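Milagros Lozano had done fourteen runs by lunch and Gilberto Quispe had watched all of them.

"You slow down at the end," he said. "Every time. It's going to learn that."

"I want it to learn that."

She had the controller in both hands, elbows on her knees, the way her brother used to play games at their mother's house in Cabrera. Across the room the arm waited for her. Randurari wanted twenty good runs before anyone went home, and Gilberto kept the tally on the back of a delivery slip.

"The last guy at Drorico went straight in," he said. "He was fast."

"Did it crush things?"

"Some."

She rolled her shoulders and looked at the screen. She thought about her father picking up a cup after the stroke, how he would open his hand too wide and then wait, checking, before he closed it.

"Fifteen," Gilberto said, and pressed record.

She brought the arm down, opened the fingers wide, and waited a second before she moved in on the bottle.

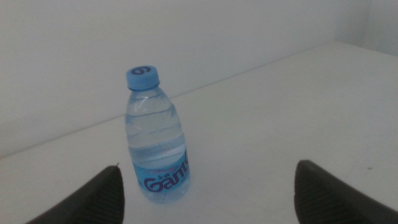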